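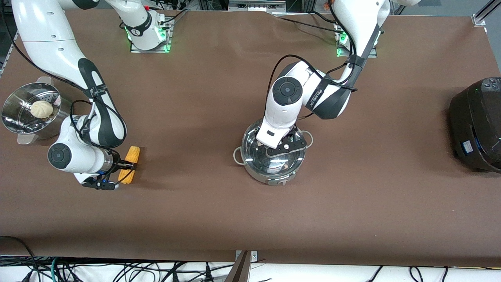 Last updated: 2022-08-24

Take 2904 went bad at the corn.

Kristóf Vass had the corn in the right gripper, upright, a little above the table, and the left gripper down inside the pot, and he could not remember why the left one was there.

"You've stopped," said Marciniak, over the speaker.

"I'm thinking."

"It's recording you thinking."

This was the trouble with the work. The arms did whatever his hands did on the controls, and later the arms would be expected to do it alone, having studied his every move like a nervous intern. If he paused to scratch his nose, some future machine in some future kitchen would pause too, for reasons it could never explain to its owners.

He had taken the job in June, on the strength of an ad that said Fliditz wanted "experienced home cooks." Kristóf had 22 years behind the line at a hotel in Derstead and considered himself overqualified. On his first morning he spent 3 hours failing to pick up a bun. When he finally got it into the steamer it had a dent on each side, and he asked if he could go home.

The bun up there today was in good shape. He was quietly proud of it.

"The left hand," Marciniak said. "What's it for?"

"It's checking the pot."

"Checking it for what?"

"You always check the pot. You'd be amazed what people leave in a pot."

There was the sound of typing. Everything Kristóf did had to be given a name afterward, and Marciniak, who lived on crackers and had never knowingly boiled anything, was the one who named it. His list so far included "hover," "second hover," and "unclear, possibly cooking."

"So I put down 'inspects pot,'" Marciniak said.

"Put down 'respects pot.'"

"There's no field for that."

Kristóf lifted the left gripper out and, since he was being recorded, did it nicely. Then he brought the right arm across. The corn came along with it, stiff as a candle in a procession. He had learned to breathe out when he moved and to think of the elbow first. He had once yelled at a boy named Flilley for carrying plates exactly this slowly. Flilley owned 2 restaurants now.

Over the pot he opened the fingers. The corn fell in with a clang that made Marciniak swear into the speaker.

"Good?" said Kristóf.

"The guideline says 'place.' That was a drop."

"That's how corn goes in a pot."

"They want it placed."

"Then they'll get a robot that cooks like my brother-in-law."

More typing. Kristóf waited with both arms in the air, and the arms on the table waited in the same position, looking every bit as put out as he was.

"Do it up to 5 more times," said Marciniak, "and we'll keep the one they like."

Kristóf reached into the pot for the corn. While he was down there, he checked it.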